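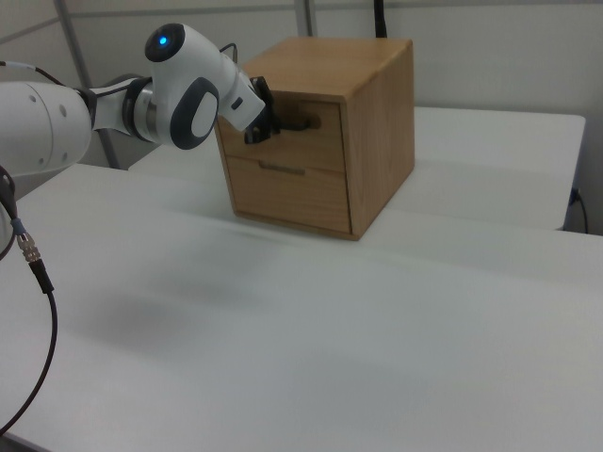
Home Reviews Planning Perception Archive Contact

Reading time: 5 minutes

Jendard 2 Task Planner: Review for Laboratory and Teaching Use

Jendard is a planning package for single-arm manipulation, published by Hekeo. It takes a model of the workspace and a short task description, and it returns a sequence of arm motions, gripper commands and checks. Version 2 was released in November and adds support for what the publisher calls articulated furniture, meaning doors, lids and drawers. The Staltum automation group evaluated this version for possible adoption across its teaching and research benches. The evaluation was carried out by Yaa Amoah and Aurelio Esteban, and the findings below were reviewed by Imogen Goodall.

Installation and setup

The package installs from a single archive and requires no account. Connecting it to the arm controller took most of a morning, chiefly because the supplied configuration file uses a different joint naming order from the one printed in the manual. Once this was corrected the connection remained stable. Users who have worked with Perron, the planner currently installed on our benches, will find the general layout familiar. The motion preview is on the left, the task tree on the right, and the log runs across the bottom of the window.

The workspace editor is much improved over the first version. Tables and walls may be drawn as flat surfaces and given a safety margin. Cables must still be entered by hand as keep-out volumes. Our evaluators recommend doing this before any motion is attempted, and the manual should say so on its first page.

Describing a drawer

A drawer is entered as a box with one sliding axis, a travel limit and a grasp region. The evaluators used a small wooden cabinet for all of the drawer tasks. The editor accepts several drawers in one body, each with its own grasp region, and it allows the type of pull to be set separately for each.
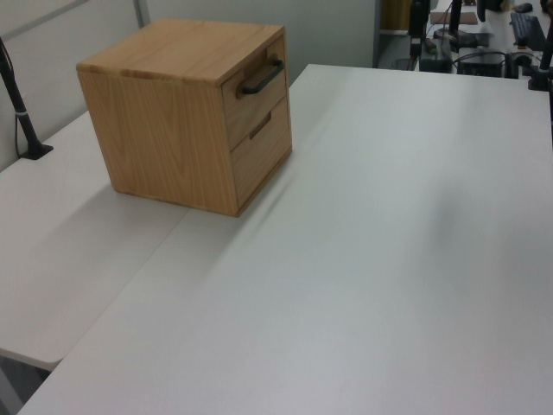 The test cabinet. The upper drawer has a bar handle, the lower a recessed slot.

This distinction matters in practice. For a bar handle, Jendard proposes a set of grasps along the length of the bar and ranks them by how much room the wrist retains during the pull. The ranking was sensible in nearly every case. For a recessed slot, the software offers only one hooked-finger approach, and the depth of the slot must be measured and typed in by the user. A small error in this value produces a plan that appears correct in the preview and places the fingertip against the drawer front. A warning would be appropriate and none is given.

Perception

Jendard does not include its own object detector. It accepts a pose from an outside source and refines it against the workspace model. Refinement of the cabinet pose was dependable when the front face was seen at a moderate angle. It was less so when the view was nearly square to one side panel, and in such cases the software sometimes reported high confidence in a pose that was visibly rotated. The confidence value should therefore not be used alone as a condition for motion.

The overlay view, which draws the model outline over the live picture, is the best feature in this part of the package. It can be left open during execution, and the evaluators came to rely on it.

Planning and control

In total, 1053 plans were requested during the evaluation. The default time limit is 60 seconds for each plan, and most requests returned well within it. Those that did not were largely approaches in which the arm had to come in over the top of the cabinet and turn down toward the upper drawer.

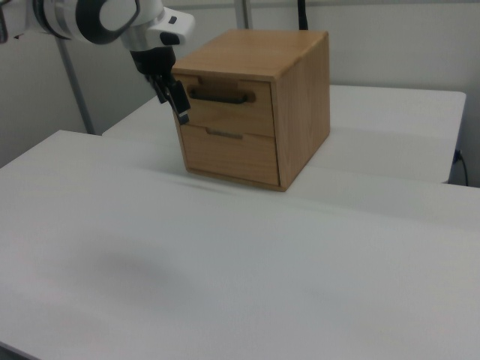

Approaches of this kind are also where the clearance settings deserve the closest attention. The software applies one margin to the whole cabinet, including the handle it is expected to grasp. Version 2 relaxes the margin automatically within the grasp region, but the change takes effect abruptly — the arm slows, pauses and then resumes at a different speed. The motion is safe. It is also distracting, and students who are new to the equipment may take the pause for a fault and press the stop button.

Force limits during the pull can be set for each drawer. When the limit is reached the arm holds position and the task tree marks the step in amber, with the recorded force shown beside it. Perron ends the program in the same situation and leaves the operator to search the log.

Documentation and support

The manual is clearly written but incomplete. The chapter on furniture models omits the sign convention for the sliding axis. Our written question to Hekeo was answered by Alfie Yeoman of its support office, who supplied the missing page and a corrected sample file. The log keeps around 2000 entries before overwriting the oldest, and this limit cannot be changed from the settings menu. Groups that need a full record should export the log at the end of each session.

Recommendation

Jendard 2 is recommended for research benches at Staltum on which drawers or doors form part of the task. It is not yet recommended for introductory teaching, where Perron should remain in place until slot-depth checking is available. Requests for a bench license should be sent to Jamie Treloar, with the arm model and controller version stated in the request.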